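Report of a Visit to the Fovemdale Paper Conservation Workshops

Prepared for the members of the Plovidness Local Records Society

The Society was invited to attend the spring open day at Fovemdale in April 2021. The invitation was addressed to bodies which hold parish, estate or business papers and which do not employ a conservator of their own. Eleven places were offered to the Society and all were taken up. The present report is intended for members who could not attend, and for those who will be asked at the next general meeting to decide on the treatment of the Takagi ledgers.

Arrival and introduction

The party was received in the former drying hall, a long building with high louvred windows along both sides. Coats, bags and umbrellas were left at the entrance, and visitors were asked to wash and dry their hands before going further. Cotton gloves were not issued. The workshops take the view that clean bare hands are safer for most paper, as gloves dull the sense of touch and catch on torn edges. Several members remarked that this differs from the advice in the Society's own handling notes, which were last revised some time ago and should now be looked at again.

Renji Iwasaki gave the opening talk. He explained that the workshops receive material in three broad conditions: papers that are merely dirty, papers that have been damaged by damp or insects, and papers that have been damaged by earlier repair. The last group takes up the most time. Adhesive tape, in particular, leaves a stain which may be reduced but seldom removed in full, and members were urged not to use it for any purpose, however temporary.

Surface cleaning

The first demonstration concerned dry cleaning of the surface. A sheet from an account book was laid on blotting paper and cleaned with a soft brush, working from the centre outwards. A soft rubber sponge was then used on the margins, where the dirt was heaviest. Pencil notes were left alone, as was any area where the ink seemed loose. The demonstrator advised that cleaning should stop well before the paper looks new. A page that has been in use for two centuries will carry marks of that use, and some of these are of interest to the historian.

The oldest item on show was a rent roll of 1635, which had been cleaned but not washed. Its ink is of the iron gall type and has begun to eat through the sheet in places. The workshops have supported the weakest lines with a very thin tissue, applied with as little moisture as possible, and the roll will be kept flat in a box of its own. It will not be displayed in strong light.

Washing, repair and binding

The second demonstration was given in the wet room. Single leaves were floated on a support sheet in a shallow bath, and the water was changed until it no longer took on colour. Members were interested to learn that good rag paper bears washing well, whereas paper from the later nineteenth century may be too weak to be lifted out. Each leaf is tested with a drop of water on the ink before anything further is attempted.

Tears were repaired with Japanese tissue and wheat starch paste. The tissue is torn, never cut, so that its long fibres spread into the sheet on either side of the damage. The paste is made fresh on the premises and sieved twice — a tedious task, by the admission of the staff, and one that is shared out by rota.

In the bindery the party saw account books being resewn on linen tapes. Where the original boards survive they are kept, even if the leather has perished. A volume which cannot be saved in its binding is placed in a folder inside a fitted box, and the boards are stored with it. The Society has forty volumes for which this second course may prove the more sensible and the less costly.

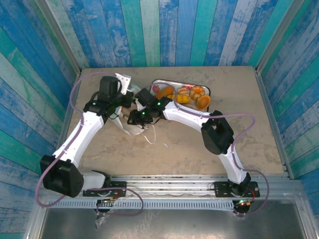
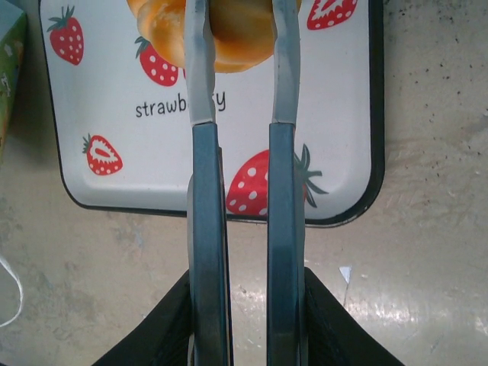 Clilloto was less persuaded on the matter of boxes, and observed over tea that a ledger taken out of its binding soon becomes a bundle of loose leaves in the hands of a careless reader. It was asked whether the Society could promise proper supervision in a reading room open on two afternoons a week. The point was fairly made and will be put to the general meeting.

Storage

The final part of the visit was given over to storage. The workshops advise a cool, steady room in preference to one that is heated by day and left cold at night. Shelves should stand clear of outside walls, and nothing should be kept on the floor. Members asked about the use of the cellar at Plovidness. The answer was that a cellar may serve if its humidity is recorded over a full year and found to be even, but that a pipe running overhead should rule it out.

The workshops will supply made-to-measure boxes to outside bodies. The price quoted for the Takagi ledgers was £390, to include delivery but not the labour of packing. An estimate for resewing would require the volumes to be examined individually.

Matters for decision

Members are asked to consider whether the ledgers should be boxed as they stand or sent for examination, and whether the handling notes should be revised before the summer readers arrive. Those wishing to see the leaflets brought back from Fovemdale may consult them in the reading room during the usual hours. The Society has written to thank the workshops for their hospitality.

Plovidness Local Records Society | Contact the Secretary | Copyright of the Society | Back to top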